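Keeping the Entrance of the House Dry and Tidy in Winter

Written by Csenge Gulyás, 1/15/23

In our street in Nudthorpe the snow stays on the ground until March, and everything that is on the street comes inside with the shoes. I lived for many years with a dirty hallway and I thought that it must be so. Then we moved to a smaller house, where the front door opens almost directly into the living room, and I had to learn. These are the things which I do now. Some are from my mother, some from the neighbors, and some I found after making mistakes.

Two mats and not one

The mat outside should be rough. The mat inside should be thick and soft, and it should be long enough that you make two full steps on it before you reach the floor. Most mats in the stores are too short for this. I bought mine from Mészáros, the carpet store behind the market, where they cut it from the roll to the length you ask for. The piece for our door was cut in a few minutes and it has lasted four winters already.

Shake the outside mat every morning. The inside mat I lift once a week and let it hang over the railing for an hour, also when it is freezing. Frozen dirt falls out easier than wet dirt. Under the mat, wipe the floor and wait until it is fully dry before you put the mat back. I did not wait one time, and the boards became gray in that place. I could never bring back the color.

Salt lines on leather

White lines on leather boots come from the salt on the sidewalks. Do not brush them when they are dry, the salt scratches. Mix one part of white vinegar with two parts of water, put it on a soft cloth and go over the whole boot – also the places where you see no line. If you clean only the line, you will have a ring there tomorrow. Then wipe with a cloth and clean water, and leave the boot to dry.

For suede I use the same mixture but with almost no liquid on the cloth. Try it first on the inside of the heel.

Drying wet shoes

Never put leather near the radiator. My husband did this with his good boots from Brornow and the sole opened at the front after one night. Take out the insoles and the laces, open the tongue as wide as it goes, and fill the shoe with crumpled newspaper. Change the paper after one hour, and again before bed. The first paper takes the most water, so this first change is the important one.

Paper with a lot of black print can leave a mark on a light lining. For light shoes I use kitchen paper or old tissue paper from gift boxes.

Shoes should lie on the side when they dry, so the air comes to the sole also.

Bad smell

A spoon of baking soda in each shoe in the evening, and shake it out in the morning. For sports shoes you can put the soda into an old sock and close it with a knot, then there is no powder in the shoe. One sock works for up to 6 weeks, then change the soda. I tried also the spray from Wavex which my sister likes, but for me the perfume was too strong and we had to open the window.

If the smell comes back after one day, it is in the insole. Wash it by hand with dish soap or buy a new one.

House shoes and slippers

In our family everybody takes off the shoes at the door, guests also. It means that slippers must be ready, and they must be clean, or people will prefer to walk in their socks. Rubber or plastic slides are the easiest for guests. I wash them in the bathroom with warm water, dish soap and an old nail brush, and I pay attention to the pattern of the sole, where hair and crumbs collect. Textile slippers I wash at 30 degrees in a pillowcase with the opening tied.

Put the slippers on an open rack and not in a closed box. In a box they keep the moisture. Place the ones that are used daily where the hand reaches them first, and the guest ones where there is room left. If your rack has a wooden shelf, do not put wet boots on it. For wet boots I have an old baking tray with small stones from the garden, and the water goes down between the stones.

A small wastebasket not far from the rack is also useful. People empty their pockets when they come home, and without a basket the used tissues go on the nearest furniture.
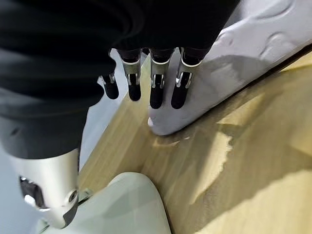
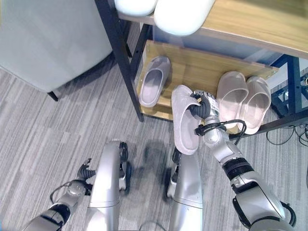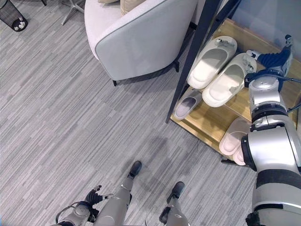
Cleaning the rack itself

Twice in the winter I take everything off the rack. The metal parts I wipe with a damp cloth and dry immediately, especially the corners and the screws, where rust begins. The wood gets only a cloth that is well squeezed out. If there is a water ring on the wood, rub it softly with a little cooking oil on paper, leave it overnight and wipe it in the morning. It does not always help, but on our rack the ring became much lighter.

Check the screws at the same time. A rack near a door receives many small kicks – with us the left leg becomes loose every year. Turn the screws by hand and stop when you feel resistance.

Carpet near the door

Sand is worse for a carpet than mud. Vacuum slowly, first along the lines of the carpet and then across. Mud you should leave alone until it is dry. Then break it with the back of a spoon and vacuum it. When some brown color stays, use a white cloth with cold water and press, do not rub. A colored cloth can give its own color to the carpet, and this I know from a red kitchen towel.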